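Packing Day at the Turkness Robotics Club

The club meets on the second floor of the old Gyamfi building in Turkness, up a staircase that is hard on anyone carrying equipment. This term's project is sorting. Students have to get a robot arm to pick snacks and toys off a table and put each one in the right cardboard box.

It sounds easy. Kofi Adjei, who has run the club for 4 years, says the bags are the worst part.

"A block stays the shape it is," he says. "A chip bag folds, or it slides. The students write a grip that works on one bag and then it fails on the next."
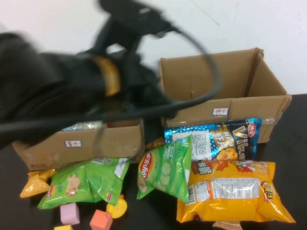
November 9, 2018 | Page 3

The boxes carry handwritten labels. One is marked 饼干, the Chinese word for cookies or crackers. Green Lay's bags lie on the black tabletop with other snacks, and a few toy blocks sit near the front, along with a round yellow toy.

Each team gets the arm for one evening a week. The rest of the work happens on paper and on the club's laptops. Teams log every attempt, including the failed ones, and the shared log now has 3000 entries. Adjei reads it on weekends.

The budget for the term is $800. Most of it went to replacement cables and gripper pads. The snacks come out of the same money, and students may eat them once a bag gets too crushed to use.

In May the club will travel to Monby for the Wurnach Cup, where teams must clear a table they have not seen before. Last year the Turkness students went out in the first round when the arm dropped a bag of rice crackers on the floor. They have been working on their grip settings ever since.

New members can join until the end of the month.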